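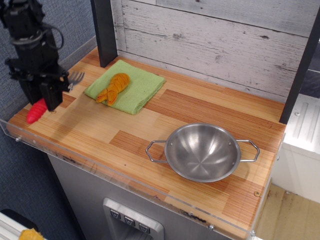 The play kitchen counter, with the steel pot and the green towel.

Barry Birkett had promised the counter to his granddaughter by Saturday, and on Friday night he was still in the basement looking at it.

He had bought it in January from a preschool in Hollis that was closing. They wanted 25 dollars and threw in whatever was in the drawer: a pot, a fork, a green towel, a soft orange toy. He paid and carried it to the truck in 2 trips.

The wood was good. It was pieced together from light and dark strips, like the block his mother had cut bread on. The front edge had some scuffs he meant to sand out, and the clear guard in front of them would have to come off first. He got the screwdriver and sat down on the paint can. Then he put the screwdriver back in his shirt pocket.

Some kid had stood there. A lot of kids, probably. They had cooked things in the pot and told each other it was too hot to touch.

He folded the towel and set the orange toy on it, the way you would leave something out to be dealt with after supper. He put the pot on the right, where he thought a stove ought to be. He moved the fork closer to the towel.

His daughter called down that it was past eleven.

"I'm setting the table," he said.

"For who?"

He didn't have an answer to that, so he kept quiet and listened to her cross the kitchen floor over his head. After a minute she came halfway down the stairs in her socks. 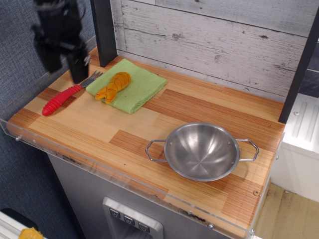
Leave the scuffs, Carol told him. Junie would put her own on top of them by Sunday anyway, and he'd only be down there until two in the morning getting dust on the laundry.

"The edge is rough," he said.

"Is it sharp?"

He ran his thumb along it. "No."

"Then come to bed, Dad."

He took the screwdriver out of his pocket and hung it back on the pegboard.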